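Studatcombe Produce Handling Set: README and house rules

Jul 20, 2021

Hello, and thanks for downloading! I look after this set at Studatcombe, and I've tried to write the sort of README I always wish other people had written, which means it rambles a bit but the rules are all in here somewhere. If you only read one part, please make it the part about labels.

What you get

There are 1,292 recordings in the release, all of fruit and veg being moved between trays, shelves and baskets. Of those, 136 are held back as the test split and live in their own folder (please leave them there). Another 116 have a second set of labels done by a different person, so you can see how far two sensible people disagree about when a pick starts. Quite far, in May. Better now.

The folders are called Indska and Hastel, after the two benches. Same rules on both, but the lighting differs, so don't mix them up and then write to me about shadows.

Rules for setting up

We wrote these down after a messy first month, and everybody who records for us works to them.

Lay the produce out before you start recording and then keep your hands away from it until the stop tone. If something rolls off, let it roll, finish the recording and mark it as a drop.

Don't tidy. Real shelves have things touching and half hidden behind each other, and a neat row of fruit with gaps between makes for a very easy life and a rather useless recording.

Change the layout every time, even if it's only a little. I know it's tempting to put everything back where it was!

Bruised fruit can stay in until it leaks. Once it leaks it goes in the compost and the tray gets wiped and dried.

The emergency stop has to be within reach of whoever is at the bench, and it gets pressed once at the start of each session to check it. Write the check in the log. No log entry, no recordings from that session, and yes, I have thrown out a whole morning of mine for this.

Rules for labels

Name the thing if you're sure of it. If you aren't, use the broader word: "fruit" is a perfectly good label, and so is "round fruit, green". A wrong "lime" does far more harm than a dull "fruit", and we had to go back through 699 labels to learn that one.

Count only what shows. If part of an orange is in view it counts as an orange, with the "partial" box ticked. Anything in a basket gets the "inside" tag, including when you're looking at it through the holes in the side. 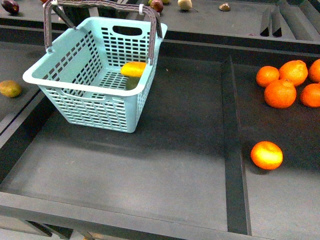

Should a failed grasp be deleted from the set?

Keep it, mark it as failed, and put the reason in the notes column if you know it. Only delete a recording if the safety check is missing or a person's face has got in.

Sharing and changes

Use it for research or teaching, say where it came from, and don't pass on the test labels. If you fix a label, send me the recording number with the old and new label and I'll put it in the next version. Sales of anything trained on the set need a separate agreement, so ask first (the form is in the Sales folder, next to the licence text).

Known problem: a few Hastel logs have the bench name spelt with two l's. Search for both.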